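Clirum Stone Sealer, 1 quart
Item 733
Made by Zurkimix

In stock. Ships by ground only.

Overview
Clirum is a water-based penetrating sealer for natural stone. It soaks into the pores and slows down oil, coffee, wine and water so there is time to wipe up a spill before it stains. It leaves no film and does not change the shine. On most light stone the color stays the same once the sealer has dried. On darker stone it may deepen a little, so test a small spot first.

One quart covers 694 square feet of polished granite with one coat, or much less on a honed or porous stone. A typical kitchen uses a fraction of the bottle. The rest keeps for two years with the cap tight, in a place that does not freeze.

Suitable for
Marble, granite, limestone, travertine, slate and soapstone. Polished, honed and leathered finishes. Cement grout between stone or ceramic tiles. Indoor counters, vanities, window sills, shower walls, floors and hearths.

Not suitable for
Engineered quartz, solid surface, laminate, glazed porcelain or glass. These do not absorb the sealer, and it will dry on top as a sticky haze. Stone that already has a topical coating must be stripped before Clirum is applied. If you don't know what your counter is made of, do the water test below before you order. Many counters with a marble pattern are not marble.

Water test
Put a tablespoon of plain water on a clean, dry part of the counter and leave it for ten minutes. Wipe it up and look at the spot from a low angle.

If the spot is darker than the area next to it, the stone is taking in water and can be sealed. Let it dry out completely first. If there is no change, the counter is either sealed well enough already or made of something that does not need sealing. Try again in two or three places, especially next to the sink and beside the stove, where an old sealer wears out first.

What is in the box
One quart bottle of Clirum with a flip spout
Two lint-free cotton cloths
One foam applicator pad
Instruction sheet in English and Spanish

You will also need a pH-neutral cleaner, painter's tape and nitrile gloves. Masanja Neutral Stone Cleaner is sold separately and works well for the first step.

Clearing the counter
Plan on having the counter out of use for a full day. Unplug the small appliances and move them to a table, along with cutting boards, canisters, dish racks and anything else that sits directly on the stone. Sliding things from one end of the counter to the other as you work leads to missed patches, and feet set down on fresh sealer will leave marks.

Clean crumbs and grease from the places where appliances usually stand. A greasy patch will not take the sealer and may show up later as a dull ring. If the counter was recently washed or the area behind the sink stays damp, run a fan for a few hours.

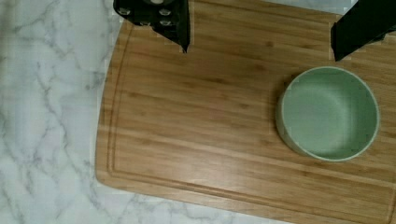 A bamboo board on a white counter with gray veins. 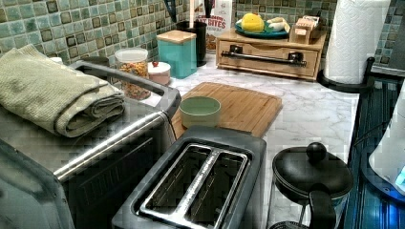 Directions
1. Wash the surface with a neutral cleaner, rinse with plain water and dry with a towel. Wait at least six hours. Overnight is better for honed marble.

2. Tape off wood trim, stainless sinks and painted walls. Unsealed grout in the backsplash can be left exposed if you want to treat it at the same time.

3. Shake the bottle. Pour a small pool onto the stone and spread it with the foam pad in overlapping strokes. Work in sections no larger than four square feet.

4. Keep the section wet for five to eight minutes. Add more where the stone drinks it up and goes dry. Do not let sealer dry on the surface.

5. Wipe off everything that is left with the first cotton cloth, then buff with the second. The stone should feel dry and smooth. Any streak you can see now will be harder to remove tomorrow.

6. Repeat the water test after two hours on a scrap piece or a hidden corner. If the stone still darkens, apply a second coat the same way.

7. Keep the counter dry for 24 hours. Light use is fine after that. Full stain resistance is reached in 21 days, so be quick with red wine and cooking oil until then.

If a haze appears
A haze is sealer that was not wiped off in time. Dampen a cloth with fresh Clirum, rub the hazy area for a minute and buff dry right away. The fresh sealer softens the old. For haze more than two days old, use Bistitz Residue Remover and reseal that section afterward.

Everyday care
Wipe with warm water and a drop of neutral soap. Do not use vinegar, lemon juice, bleach or powdered scrub. Vinegar and lemon will dull marble and limestone with or without a sealer. Clirum protects against staining only. It does not prevent etching, scratches or heat damage, and hot pans should still go on a trivet.

Test once a year. Floors and counters next to a sink usually need a new coat every two to three years, and shower walls every year.

Specifications
Item number: 733
Size: 1 quart
Base: water
Color in bottle: milky white
Color when dry: clear
Odor: mild
Application temperature: 50 to 85 degrees F, surface and air
Coverage: up to 694 square feet per quart on polished granite, 46 to 180 square feet on limestone and travertine
Time before second coat: 2 hours
Light use: 24 hours
Full cure: 21 days
Shelf life: 2 years unopened or tightly capped
Food contact: safe for counters once fully cured

Safety
Wear gloves and open a window. Keep out of reach of children and pets. If it gets in the eyes, rinse with water for 15 minutes and call a doctor if irritation goes on. Do not mix with other cleaners or sealers. The safety data sheet can be requested from customer service.

Questions from customers

Can I seal only the area around the sink?
Yes. There is no visible edge between treated and untreated stone as long as the excess is buffed off. On dark stone we suggest doing the whole run.

Will it fix the dull spots on my marble?
No. Dull spots are usually etch marks and need to be polished out. Do that first and seal after.

Can I use it over another brand?
Over another water-based penetrating sealer, yes. Over a solvent-based one, test a small area and wait a day.

My bottle froze in the garage in February. Is it still good?
No. Once frozen, the sealer separates and will not mix again. Please throw it out following your local rules.

Returns
Unopened bottles can be returned within 30 days of delivery. Opened bottles cannot be returned, but if Clirum did not perform as stated on your stone, write to Aoi Noguchi in customer service with your order number and the type of stone.

Related items
Masanja Neutral Stone Cleaner, 32 ounces
Bistitz Residue Remover, 1 pint
Replacement foam pads, pack of four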